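Walking to Class in Clestthorpe: A Survey of Student Routes
Group 2 – Paweena Siriwan, Ruaridh Innes, Honeylyn Talavera

3. Results

We handed out the survey in August and got 72 forms back out of 80. Most students said they pick the shortest route to class and stay on it all term. Crossings came up more than any other topic in the comments, mainly the wait for the signal and worn paint.
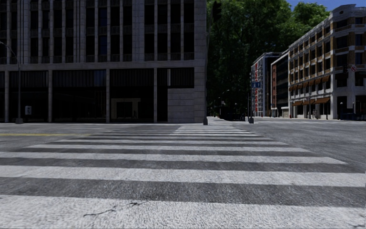 Figure 1. Crosswalk with worn paint and a crack in the nearest bar.

The second question asked what would make people change routes. Shade was the top answer, ahead of benches and better lighting. Ruaridh had expected lighting to win, but only evening students ranked it first.

We also logged steps on the Padilla Street loop. Honeylyn walked it on a Sunday and her counter read 3,008 – longer than the campus map suggests.

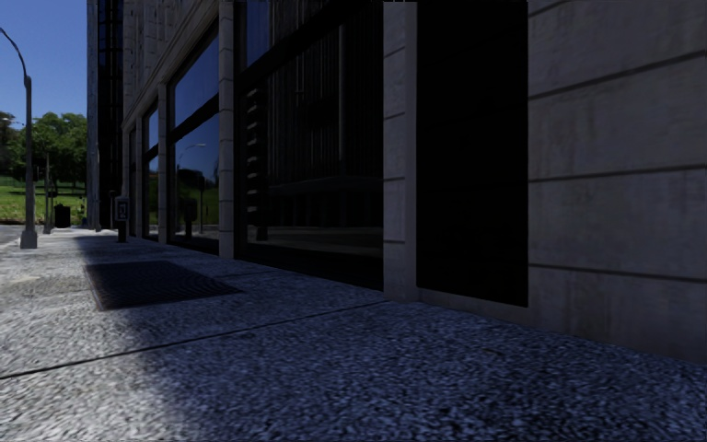
Students who live past the loop were the most likely to take the bus, even in good weather. Several wrote that they would walk if they could leave ten minutes later.

4. Limits

All our forms came from first-year classes, so older students are missing. Next time we would ask about building entrances too. 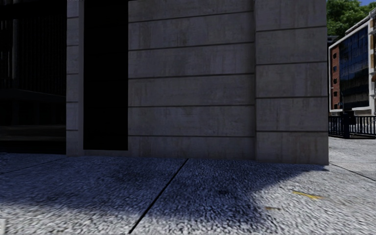

Figure 2. Concrete panel wall and corner pillar, with a doorway at left.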